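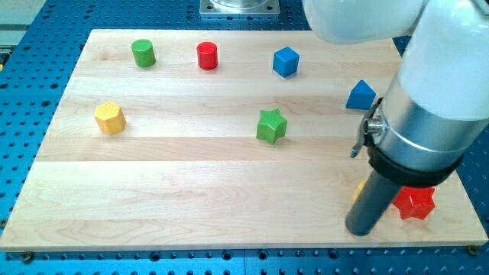
Turf at Lamance is too dry on the back stretch and too wet at the three-furlong bend, and the irrigation log doesn't explain either one. I walked the course before the first gallop and took penetrometer readings at every marker post. The back stretch divides into three parts that ought to behave alike and don't. Stand a green cylinder, a red cylinder and a blue cube in a row on a maple board, as here, and you have the far side from left to right: two sections that respond to water in the same way, then a third with a different shape to its curve altogether. The first two (sand over the old clay) lose moisture evenly through the day. The third drops sharply before noon and then holds. I have seen this on the charts since March and put it down to the probe. I changed the probe in the spring and the shape of the curve stayed the same.

Soil moisture at the third section was lower at both depths. Rootzone there is thinner than the drawings say. I cut two cores and found the gravel layer well above its marked level, with no separating fabric under it. Water is passing straight through to the drain. The drain outlet was running when I checked it, on a morning when there was no reason for it to run.

Pump hours for the past week came to 6 more than scheduled. The controller shows no manual starts. Fedir Shevchuk went through the event list with me and we found that the rain cutoff had been left in bypass after the last service. That accounts for the extra hours but not for where the water went. He reset it and put a tag on the box.

The bend is a separate problem. Surface is soft on the inside line, firm three horse-widths out. Two trainers have already asked for the rail to be moved. I'm inclined to move it for the next trial and leave it there through the following meeting, but the running line then takes in the strip where we slit-drained last year, and I want to see a horse go over that at working pace before I put a full field on it.

Skiris galloped alone at seven o'clock. Good test animal for this, being heavy and even in the stride. Hoof prints on the bend were deep at the toe with a clean back edge, so the top is giving but not shearing. On the back stretch the prints barely marked. The rider said she could feel the change at the join and that the mare shortened for a few strides. She didn't rate it a hazard. I do, at race pace with a bunch going through together.

Hired pump from Sturarent arrived after lunch. Rated at 700 gallons a minute on the plate, which is more than the old suction line can take, so it will be throttled on the discharge side until the larger hose comes. Coupling was the wrong thread. Fedir found an adapter in the starting-gate shed. Primed on the second attempt, ran it for a short spell against a closed valve to check the pressure switch, then opened it into the storage pond. No leaks at the flange. Slight weep at the strainer housing, gasket ordered.

Pond level against the staff gauge is low for the start of July. Inflow from the creek has dropped to a trickle over the stones and I don't expect it to recover without a real storm. The forecast has one, or has a line of them, and the two models disagree by a full day on the timing. If I water the back stretch tonight and the rain comes early, the bend will be unusable. If I hold off and it comes late, the far side will be rated hard and we will have scratchings. I have decided to water the third section only, by hand line, short sets, with the bend valves closed at the manifold and not only at the controller.

The Yurchenko sprinkler heads on that line are uneven. I put out catch cans between posts and the far end gets plainly less than the near end. Nozzles were clean. Pressure at the last riser is down, so there is either a partly shut isolator in the ground somewhere or a crushed lateral. The as-built plan shows an isolator at station 273, measured in yards from the chute. I dug there and found tree root and a length of dead cable. Will try with the tracer tomorrow.

Invoice to code: 857 dollars for top-dressing sand, delivered and stockpiled behind the tote building. It's the correct grade this time. I sieved a sample and kept the result with the delivery slip.

To do: larger hose, strainer gasket, locate isolator, ask the office for the original drainage contract, move rail before the trial. Repeat readings at first light at the same posts, same operator, same probe.

Wind light from the southwest at dusk. Swallows low over the infield. First set on the hand line started on time and I turned it off myself.

Written up at the track office, Jul 1, 2018.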